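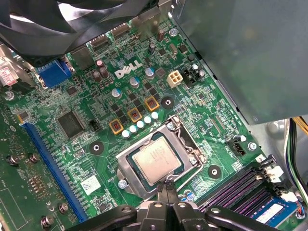 Vakton Sanatorium Night Tours
Minutes of the fall season meeting
Wednesday, 23rd September, 6:30 p.m., front parlor of the old gatehouse, Guvthorpe

Present: Magdolna Vincze (chair), Glenys Pugh, Gyula Gál, Boglárka Dudás (minutes)
Apologies: Csaba Erdős, who sent notes on the basement route

1. Minutes of the July meeting
Agreed as written, with one fix. The staircase we closed was the north one, not the east one. The east staircase is fine and we are still using it.

2. Summer season
Magdolna opened with the numbers and there was some cheering. We took 1444 people through the building over the summer, our best ever, and the last three Saturdays sold out completely. Lots of them came for the ghosts and went home talking about the history, and she read out a few of the comment cards. The favorite was from a man who had been dragged along by his daughters and has now booked again by himself!

Gyula said the late tour is still too crowded at the top of the Lauritsen wing, where everyone wants to stand in the doorway of Room 95 and only six people can. He would like groups split in two at the second-floor landing, one half going to the linen store first. Glenys has tried it and it works so long as the two guides don't start their stories at the same time, because the sound carries straight down that corridor. Agreed to do it for every late tour this fall.

3. Room 95
Long discussion, and a really good one. Glenys has been reading the night nurses' books all summer and she has found the first mention of the knocking. It is older than any of us thought and it comes from the floor below. The nurse wrote that she heard it on four nights, went down with a lamp, and found the door to the sun porch unlatched. A week later she heard it again with the door latched and a chair against it.

Glenys wants us to tell it just that way and leave the listeners to decide. The version with the weeping bride comes out of the script, as there is no bride anywhere in the records and Magdolna thinks it came from a newspaper column. Gyula was sad to lose the bride (he does a very good bride) but agreed the nurse is scarier. Boglárka asked if we could read the entry aloud in the dark with one flashlight. Everybody loved this.

Action: Glenys to type up the four entries in large print for the guides.

4. Basement route
Csaba's notes were read out. He has walked the tunnel from the laundry to the old boiler house, 330 feet end to end, and says it is the best thing in the whole place - low brick ceiling, the rails for the food carts still in the floor, and a cold draft at the bend that he can't find a source for. He recommends groups of ten, hard hats, no one under twelve, and a guide at each end.

Magdolna is keen but wants the handrail at the laundry steps replaced before anyone pays to go down there. Gyula will get the price. If the rail is in by then, the tunnel opens for the last two weekends of October as a separate ticket.
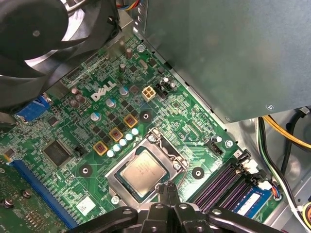
Boglárka asked what the tunnel tour should be called. Suggestions were The Long Way Down, The Cart Run, and The Lokura Walk, after the orderly who is supposed to have pushed the carts for most of his working life. The Lokura Walk won, three to one. Glenys would like to find out more about him before it goes on a poster, and will write to the family if she can trace them.

5. Respect for patients
Raised by Glenys, and we were all glad she did. People lived and died here and some visitors had grandparents on the wards. From this season no patient will be named on a tour unless the family has said yes, and the children's ward will be told as history only, with no jump scares and no sound effects. The memorial garden stays open, free, before every tour.

6. Leaflets
We have 300 of the old ones left. They still have the bride on the back. Use them up at the Guvthorpe library table, and have the new ones ready for the tunnel.

7. Any other business
Gyula heard footsteps over the gatehouse on Sunday evening and would like it written down. It is written down.
Flashlights: please put them back on the charging shelf, switched off.
Magdolna thanked everyone for a wonderful summer and brought out a plum cake.

Meeting closed at 8:10 p.m. Next meeting after the first tunnel weekend, same room, Csaba to bring the hard hats.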